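How does a pit stop work?
Quick guide for young race fans. Ages 7 and up (grown-ups allowed)

Ever watched a race on telly and seen a car dive off the track, stop dead, and then shoot off again before you've finished your crisp? That's a pit stop. Blink and you've missed it.

Right, let's go through it. Fast. Like a pit crew.

What is the pit lane?

A road next to the track. Runs alongside the start line, usually. Each team has its own little patch of it, called a pit box. Painted lines on the ground. The driver has to stop inside the lines. Too far forward and the crew have to shuffle along with all their kit. Too far back, same problem. Lots of shouting.

There is a speed limit in the pit lane! Yes, even for racing cars. People are standing there, so the cars have to slow right down. Drivers press a button on the steering wheel and the car holds itself at the right speed. If they forget, they get a penalty. Sometimes that means driving through the pit lane all over again, which is a very silly way to lose a race.

Why stop at all?

Mostly tyres.

Racing tyres are soft and sticky. Sticky is good, it means grip. Grip means you can go round a corner without sliding off into the gravel. But soft rubber wears out. Think of a rubber at school. Rub, rub, rub, and you get all those little crumbs. Same with a tyre. The crumbs even have a name: marbles. They collect at the edge of the track and they're slippery, so drivers try to keep off them.

Some races let you put fuel in too. Some don't. Depends on the rules of that sort of racing. And if there's a bump and a bit of the car is hanging off, in you come for a new bit.

Oh, and rain. Smooth tyres are hopeless in the wet. They're called slicks and they just skate about on top of the water. So the crew fit wet tyres, with grooves cut in them. The grooves push the water out of the way.

Who does what?

Depends on the race. Here is how our made-for-small-teams series, the Eria Cup, does it:

The lollipop person. Holds a big sign on a stick at the front of the car. Sign down, stay put. Sign up, GO. Some teams use lights now but the name has stuck.

The jack people. One front, one back. They lift the car off the ground. A jack is a long lever on wheels, and a lever lets you lift something heavy without being a giant. Try it with a ruler, a pencil and a book. Ruler over the pencil, book on one end, push down on the other. Move the pencil nearer the book. Easier, isnt it?

The gun people. Not a real gun, a wheel gun. It's a big noisy spanner that runs on squashed air. Goes BRRRP. One nut holds each wheel on, just the one, right in the middle. Family cars have four or five per wheel, which is why your mum's takes so long.

The wheel people. One pulls the old wheel off, another pushes the new one on.

The fire person. Stands there with an extinguisher. Hopes to be very bored.

Everyone wears a helmet and a fireproof suit. Hot work in the summer!

We asked a real one

Kurniawati Entili is a wheel gunner for the Fothergill team. We caught her at Sondport in between practice sessions, so she was in a bit of a rush as well.

Is it scary when the car comes in? "First time, yes. It comes straight at you and everything in your head says jump back. Now I only look at the nut. I don't look at the car at all."

How do you practise? "Over and over. We did 1000 practice stops last winter. Same four wheels, same old car with no engine in it. We push it in by hand."

Worst moment? "Dropped a nut. It rolled under the car and I had to use the spare. We lost two places and I bought everybody chips."

Her boss, Derek Fothergill, keeps every stop written down in a notebook. Up to 794 now, counting only the ones in proper races. He says the neat ones are nearly always the quick ones too. If you rush your hands, you fumble. If you do each job the same way every time, it gets quick by itself.

When do you stop?

This is the hard part. It's a puzzle and there's a person on the pit wall whose whole job is solving it.

Say a race is 57 laps. You could stop early. New tyres, nice and quick, but they've got to last ages. Or stop late. Your old tyres get slower and slower, but then you have lovely fresh ones at the end when everyone else is sliding about.

Stopping before the car in front is called an undercut. You get fresh tyres first, you go faster while they're still plodding round on old ones, and when they do finally stop, you might be past them. Sneaky. Perfectly legal.
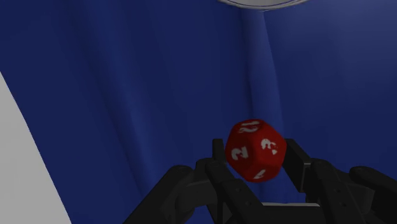

And then there's luck. If there's a crash, a safety car comes out and everyone has to follow it slowly. Stopping while that's going on costs you much less time, becuase the others aren't zooming away from you. So a team that was going to stop on the next lap anyway is laughing. A team that stopped one lap ago is not.

Nobody can plan for that. At last September's race at Drillon the leader came in, got new tyres, went out, and the safety car appeared half a lap later. Finished sixth. Derek was still grumbling about it when we spoke to him.

Try it at home

You need: two teams, a shoe each with laces, something to time with.

Sit the shoe owner on a chair. Shoe on, laced and tied. On GO, the crew has to undo the laces, take the shoe off, put the other team's shoe on (any fit will do, just get the toes in) and tie it up. Stop the clock.

Now talk about it. Who got in the way? Did two people grab the same lace? Give everybody one job and have another go. Write your times down like Derek does.

Words to know

Pit box: the team's parking spot
Slick: smooth tyre for dry days
Marbles: crumbs of tyre rubber
Undercut: stopping before the car in front so you can get past it
Safety car: slows everybody down when there's trouble

Next time: flags. What the blue one means and why drivers get so cross about it.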